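Sports kit folding

Sports kit folding is the flattening and doubling over of light sportswear, such as shorts, tracksuit bottoms and sleeveless tops, so that it can be stacked or packed. It is usually done on a soft, flat surface — a bed, a padded bench or an upholstered seat.
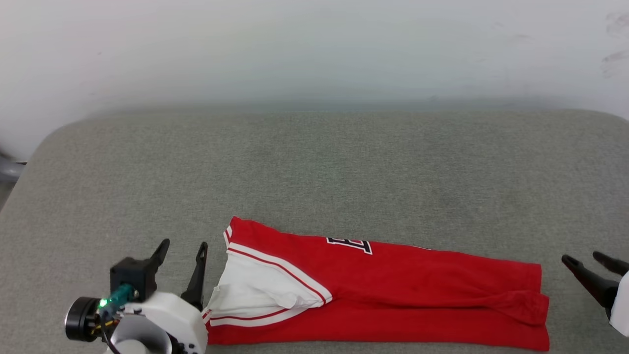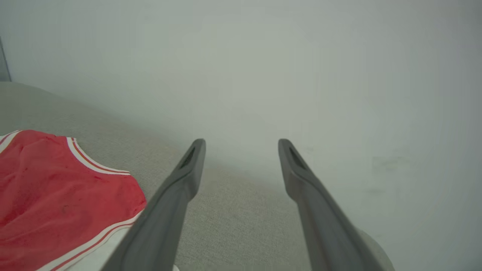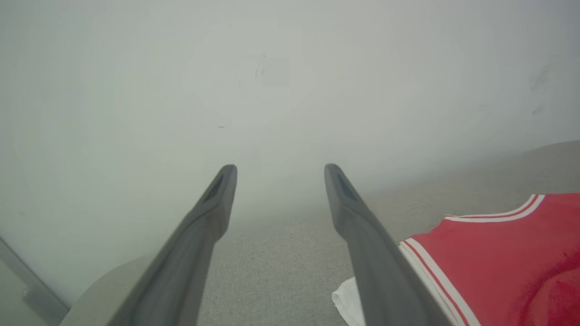
Red sportswear with white striped trim on a grey textured surface.

Method

Shorts are most often folded lengthwise, one leg over the other, with the side stripes used as a guide. The waistband tends to pucker and is smoothed last. Some people then fold the garment again across the middle. Sleeveless tops are laid face down and the sides brought in before the hem is turned up to the neck.

Trim is often stiffer than the main fabric and can pull a fold out of line. Printed letters are normally kept off the crease, as repeated folding may crack them.

Club use

Clubs that share kit often fold every item to the same width. The Dirnham club handbook, compiled by Dilek Karaca, lists 423 garments and sets a width of 300 mm for shorts. Its May revision added a section on rolled socks.

See also

Ironing
Laundry
Team kit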